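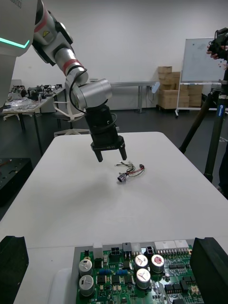 Kosmas Dimitriou bittet gleich zu Beginn um Korrektur des letzten Protokolls: er habe nie zugesagt, die Kabelbäume bis Freitag fertig zu prüfen, nur die Platinen. Wird geändert. Sonst keine Einwände.

Protokoll Werkstattrunde Steuerplatinen
Beginn 14 Uhr, Raum wie immer
Anwesend: Caputo, Dimitriou, Bunting, Triantafyllou (Protokoll)
Entschuldigt: Kalogeropoulos

TOP 1 Stand Kabelbäume
Lieferung Balaskas da, 300 Stück. Rundstecker sitzen bei den meisten ordentlich. Bei 6 Stück Adern am Stecker locker, liegen beiseite, Reklamation schreibt Gianni. Wendy fragt ob man die nicht selber nachcrimpen kann – Gianni dagegen, sonst zahlt Balaskas nichts. Bleibt dabei.
Kabelbäume bitte nicht mehr lose zu den Platinen in die Kiste. Haben sich beim letzten mal komplett verheddert, halbe Stunde fürs Auseinanderfummeln.

TOP 2 Arbeitsplatz
Tisch soll weiß und leer bleiben bis auf das, was gerade dran ist. Kaffeetassen woanders. Platinen immer im grauen Rahmen lassen, nicht am Rand der Leiterplatte anfassen. Matte kommt im Dezember, Wallach liefert angeblich früher nicht.
Wendy: Stühle stehen im Weg wenn man an den Schrank will. Wer zuletzt geht schiebt sie ran.

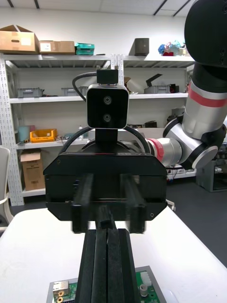 TOP 3 Ablage und Gehäuse
Längere Diskussion. Gehäuse von Moncombe sind gekommen, Farbe ok, Deckel klemmen etwas. Kosmas will die Platine vor dem Einbau auf dem Gehäuse ablegen, spart Platz. Evangelia findet das wacklig. Kompromis: auf dem Gehäuse nur kurz, nicht über Nacht. Kabelbaum links, Gehäuse rechts, damit alle gleich arbeiten.

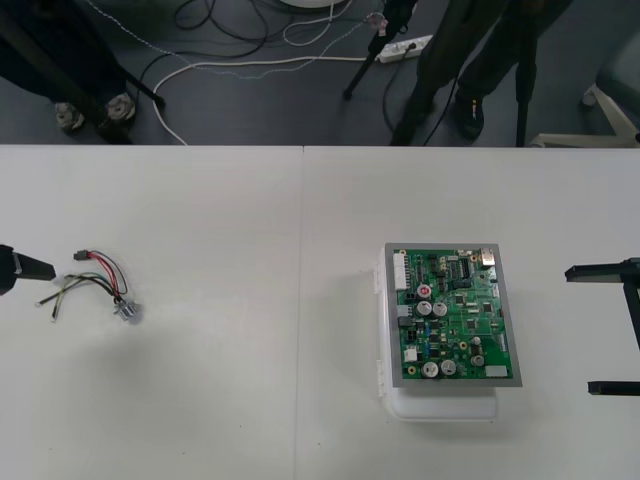 Zu TOP 3: Kabelbaum links, Platine im Rahmen auf dem Gehäuse

Offen: Ader-Enden gelb/grün – kürzen oder so lassen? Zeichnung Ondport sagt nichts dazu. Thanasis fragen wenn er wieder da ist.

TOP 4 Sichtprüfung
Reihenfolge ab jetzt fest: erst Elkos (sitzen sie gerade, Kappe gewölbt?), dann Steckverbinder, dann die großen Chips. Beim Controller U400 alle vier Seiten anschauen, Pins sind sehr fein, Lupe nehmen. Quarz Y400 gleich mit. SFU-1 und SFU 2 nicht verwechseln, war schon dreimal falsch im Prüfblatt. Wendy macht neues Prüfblatt mit größeren Feldern.

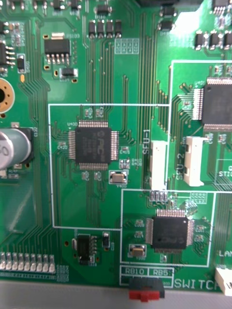 Zu TOP 4: Bereich um U400, rechts davon die beiden weißen Stecker

Menge: etwa 40 Platinen am Tag sind realistisch, sagt Kosmas. Gianni rechnet mit mehr, weil Ondport insgesamt 1.000 will. Nicht geklärt, nächstes mal wieder drauf.

TOP 5 Sonstiges
Lupenlampe flackert. Gianni bringt eine von zu Hause mit.
Schlüssel grauer Schrank hängt jetzt innen neben der Tür.

Aufgaben
Gianni – Reklamation Balaskas, Lampe
Wendy – Prüfblatt
Kosmas – Platinen bis Freitag
Evangelia – Thanasis wg. Ader-Enden, Termin Wallach nachhaken

Ende 15.10, nächste Runde Termin kommt per Mail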